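Chapter 4
Lids, Tabs and Clear Walls: Storing Dry Goods in a Small Kitchen

We use cookies to remember your place in this book and to count visits. Accept all | Manage settings

The last chapter ended with a bare shelf and a list of what the household eats in a month. This chapter is about what goes on the shelf. It covers round containers with lids, how to open and close them without spilling, and how to decide which foods belong in them. Square boxes and jars with screw tops come in Chapter 5.

Start with a clear table. A white or pale surface is best for this work, as spilled rice and lentils show up on it and can be swept together by hand. Wipe it down and leave it bare until you have read the first two sections. Students who set out all their containers at once tend to lose track of which lid goes with which body. 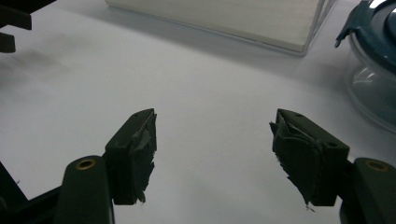 The exercises need a table at least 100 centimeters long. One end is for food still in its store packaging, and the other end is for containers that have been filled and closed. The middle is the work area and should hold one container at a time. If your table is shorter, use a chair for the packages.

4.1 Parts of a container

A storage container has a body and a lid. The body may be clear or colored. Clear plastic lets you check the level of the food without opening anything, though reflections on a curved wall can make that harder under a strong lamp. The lid often has a raised rim, and many lids have a tab that sticks out past the edge. When you lift a lid by its tab, the pull starts at one point on the rim. When you lift a lid with no tab, you have to work your fingers along the edge, and the body tends to tip.

Hold the body with one hand and use the other for the lid. This sounds too simple to write down, but in the Gastau kitchen course, where this chapter was first used, most spills came from people who opened a container with one hand while reading a recipe.
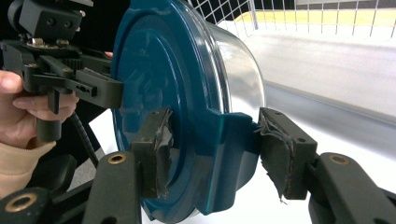
Reading time for this section: 9 minutes

4.2 Closing

Set the lid on the body and check that it sits level. Press at the side farthest from you, then at the side nearest you, then at the left and right. Running a thumb once around the rim is quicker and works for most soft lids. A stiff lid needs the four presses.

Do not fill to the top. Leave a gap of about two fingers under the lid so that a scoop can go in. A 200-gram portion of oats takes up far more room than the same weight of sugar, so choose the container by volume – the weight printed on the package is little help here.

4.3 Lids set aside

While you are filling, the lid has to go somewhere. Put it down beside the body, within reach, with the tab toward you. Some teachers want it laid with the inside facing up so that the inner face stays clean. Others allow either way on a wiped table.

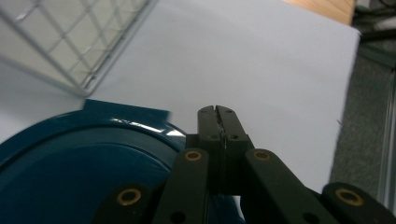 Gyula Barta would rather the lid never touched the table at all, and tells his classes to stand it on edge against the wall or hold it under one arm. A table that has been wiped, he argues, has been wiped with a cloth, and the cloth is usually the dirtiest thing in the kitchen. His method suits small lids. With a large one it is awkward, and the exercises in this book assume the lid is on the table.

4.4 Before you begin

You will need three kinds of dry food, three containers, a scoop, a pencil and paper labels. Write the name of the food and the date you opened the package on each label, and stick it to the body. Labels on lids get swapped when the lids do. Exercise 4A starts on page 42.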